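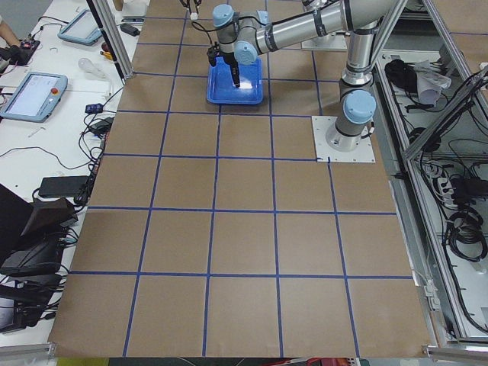 Brown paper and blue tape on the work table.

Home | Blog | Workshop | Lighting | About me | Contact

In May I changed the lights in my workshop, and two readers asked me to write what I bought and how it went. I am not an electrician. A licensed one did the connections and I did the holes, the hooks and the complaining.

The old lights were fluorescent tubes, 8 fixtures in two rows. They were already there when I rented the unit. Two of them needed a long time to start in winter, and one made a sound like an insect in a jar. I lived with this for years. Then I began to do small soldering work in the evening and my eyes became tired after one hour, so I decided it was enough.

I compared two products. The first was the Windix linear light, which has a clear cover and is very bright for its price. The second was the Atutell panel with a milky cover. The seller in Zultotton let me take one of each home for a week, and I am still thankful to him for this. On paper the Windix wins. But when I sat under it I could see every LED as a small point in anything shiny, also in my own glasses. With the Atutell the light is softer and I can read the numbers on a resistor bag without turning it.
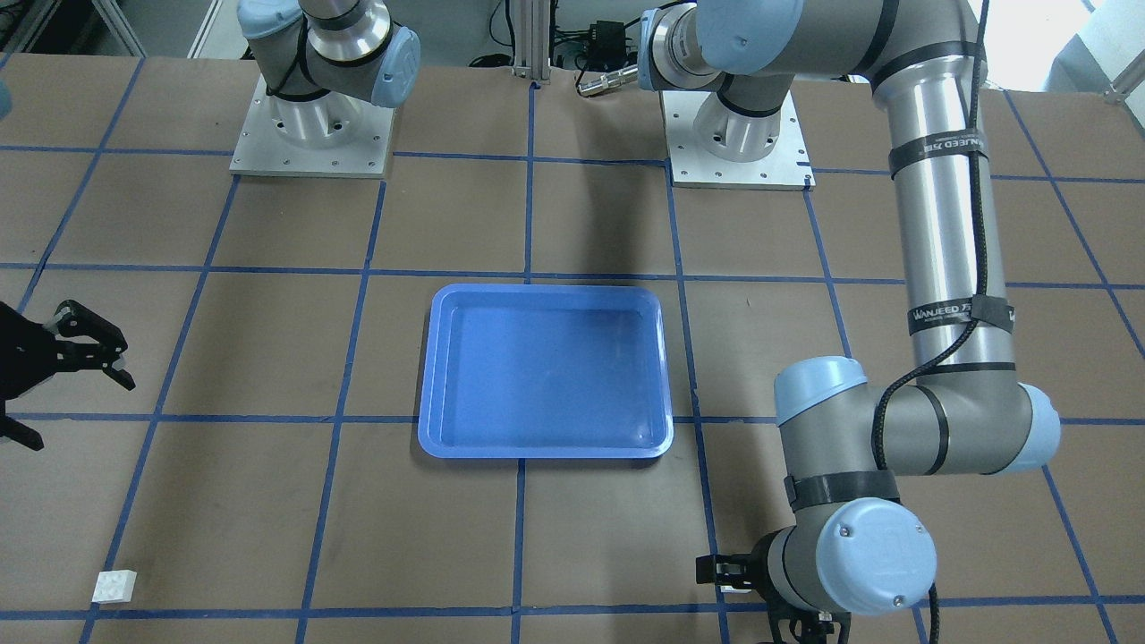
So I took the Atutell, six pieces, and I paid 173 dollars for each. The Windix would have saved me a good part of this money, and for a storage room I would still choose it. The electrician asked 700 for one day of work, including taking down the old fixtures. He also found a junction box without a cover above the door, and he closed it for free.

About brightness I must admit a mistake. I measured with a cheap light meter and I wanted 2,000 lux at the height of the bench, as I had read in a forum. With all panels at full power I got this number near the middle, and it was too much for me. White paper was hard to look at. Now I keep them dimmed to a little more than half, and only for fine work I turn them up.

The dimmer is from Raju. It works well, but the lowest position gives a small flicker that I notice when I move my hand quickly. The electrician says this can be a matter of the driver and the dimmer not liking each other. I wrote to the support and they answered politely that I should try the other setting inside the cover. I have not opened it yet - I will ask him to do it when he comes for the outside lamp.

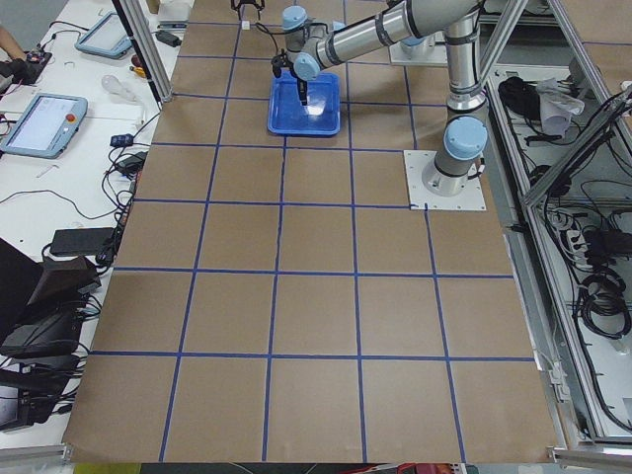
The table again, with the tape grid.

One more thing for people who will do the same. Measure the distance between the ceiling hooks before you order the hanging cables. Mine came too short and I waited nine days for the longer ones, with the panels standing against the wall in their boxes.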